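Progress report, second reporting period
Project: Assisted order packing at the Geda fulfillment site
Prepared by: Brahim Sqalli, process engineering, Drasier
Covers: June through September

Scope of this report

The grant covers the introduction of two-finger gripper arms at the order packing stations of the Geda site, and the study of how the change affects the packing staff. Makori supplies the station software. Flornar operates the site and employs the packers. This report covers technical progress, changes to job content, training, and open items. Spending is reported separately.

Status against plan

Station A is running supervised trials in normal shift hours. Station B is mechanically complete and waiting for its safety sign-off. Station C has been moved to the next period because the floor anchors delivered in July were the wrong size and had to be reordered.

Trials use a set of 30 grocery items chosen with the packers from the goods they handle most often. The set includes sealed trays, bottles, single fruit and small cartons. Each trial begins with items placed on a plain gray work surface. The arm moves over the surface, selects an item and attempts a grasp. An operator at the station watches the attempt, records the result, and resets the surface.

A total of 343 grasp attempts were logged at Station A in the period. Results by item type are in the data annex. Two patterns matter for planning.

Sealed trays remain the weakest type. They are wide compared with the finger opening, and their labels can face any direction when the tray is set down. The current software searches for a tray edge before it commits to an approach. The search adds time, and the operators have asked for an earlier signal when it is going to fail. The start position for trays has been standardized with the tray well to the side of the fingers, so that the search is tested every time. 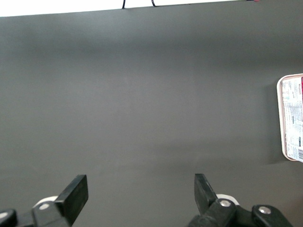
Mixed placements

The second pattern concerns items placed close together. In single-item trials the arm has a clear approach from both sides. With a neighbor close by, one finger may have to enter a narrow gap, and the software must choose between approaching from another angle and asking the operator to separate the items. Until August it did neither reliably and often stopped without a message. Makori delivered a revised planner in late August that issues a request to the operator when the gap is below a set limit.

Mixed placements now make up one block of every trial session. The pairs combine different shapes and surfaces, for example a lemon and a bottle. Glossy items are included on purpose, as highlights on curved surfaces have caused errors in estimating width.
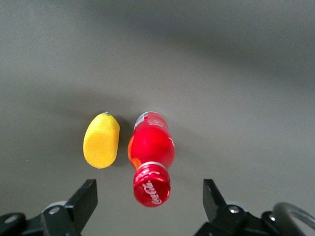
Station A, mixed placement block: lemon and Coca-Cola bottle, gripper fingers open on either side of the bottle's cap.

Changes to the packers' work

Before the project, a packer picked, checked and packed each item by hand. During a trial shift the same person supervises the arm, handles items it declines, and does the final check of the box. Lifting and reaching have decreased. Time spent watching a screen has increased, and several packers reported tired eyes after a full shift in the operator role. The role is now limited to half a shift, with a change to manual packing at the break.

Pay grade is an open point. Staff who hold the operator role say that it carries more responsibility than their current grade describes. Flornar has agreed to review the job description before Station B goes live. Drasier has supplied a task list for that review and takes no position on the outcome.

Training

The operator course has 3 modules: safe stop and restart, reading station messages, and recording results. Everyone on the packing team has been offered a place, and 93 percent have finished the first module. Completion of the third is much lower. Packers on the evening shift could not attend the 2 p.m. sessions, and a later session was added in September.

The message wording was revised after the first course. "Grasp plan invalid" now reads "Cannot pick up, please move item." Calls to the shift lead during trials dropped after this change, though the planner update arrived in the same weeks and the two effects cannot be separated.

Open items

Safety sign-off for Station B. Inspection is booked and the guard drawings have been submitted.
Early failure signal for tray search. Makori to propose a design.
Gripper pad wear. Pads at Station A are to be measured monthly, starting next period.
Replacement floor anchors for Station C. Delivery date not confirmed.
Job description review. Draft due from Flornar before the next report.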